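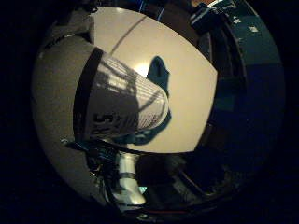

To: betbridge-occupiers
From: Hina Usmani, Building Services
Subject: Re: Water shut-off and shared kitchens, Betbridge
Date: 21 May 2022

Dear all,

Thank you to those who wrote following the notice on the renewal of the water main. The message quoted below raises points which several occupiers have also put to this office, and I am replying to the list so that the answers are available to everyone.

> The notice says that the cold supply will be off on the second floor "for part of the day". Could you please confirm which hours are meant, and whether the toilets are included? We have visitors booked for the whole of that week and need to let them know.
>
> We would also like to know whether the shared kitchen will be locked or only without water. Our staff use the fridge for their lunches and two of them keep medicine in it.
>
> Finally, the form we were sent asks for a cost code. We are with Shahbazi and do not have one. Should the box be left blank?
>
> With thanks,
> Shahbazi, second floor

The hours are 7.30 am to 1 pm. The toilets on the second floor are included. Those on the ground floor are fed from a separate tank and will remain open throughout, as will the accessible toilet beside the main stairs. Visitors who need level access should be sent to the ground floor by the east lift. The west lift will be in use by the contractor, Prokum, for the movement of pipe and tools.

The kitchens will be kept open and the fridges will stay on. Dishwashers must not be started after 6.30 am on the day of the work, as a cycle which is interrupted will leave the machine locked and it can then only be released by an engineer. Please also turn off any plumbed-in coffee machine at the wall. Clevero, who look after the machines on the upper floors, have been told of the dates and will refit the filters afterwards at no charge to occupiers.

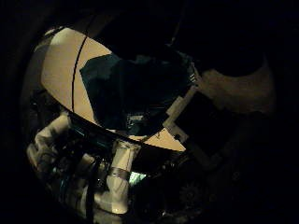
Dark pad on a beige panel.

When the supply returns, the water may be cloudy for a short time. Taps should be run gently until it clears - the kitchen tap first, then the basins. Water which is still discoloured after 15 minutes should be reported to this office and should not be used for drinking.

On the question of cost codes, the box applies only to occupiers whose leases began before the change of landlord. All others should leave it blank. The lease plan reference is required in every case. For Shahbazi this is 122, and for the suite opposite it is 164. Forms without a reference cannot be processed and will be returned.

I would also remind occupiers that shared worktops and tables are to be left clear at the end of each day. Cloths and towels should be taken home or placed in the laundry bag on the back of the kitchen door. The bag is emptied on Fridays.

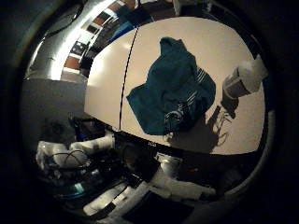 Teal cloth with white stripes on a white tabletop.

The third floor will follow in June, under the same arrangements. Dates will be sent to this list once Prokum have confirmed them, and occupiers on that floor need take no action until then. Requests for a change of date can be considered only where there is a medical or legal reason, and should be made in writing.

Replies to this message go to the whole list. Please write to the office directly on any matter concerning your own lease.

Yours faithfully,

Hina Usmani
Building Services, Betbridge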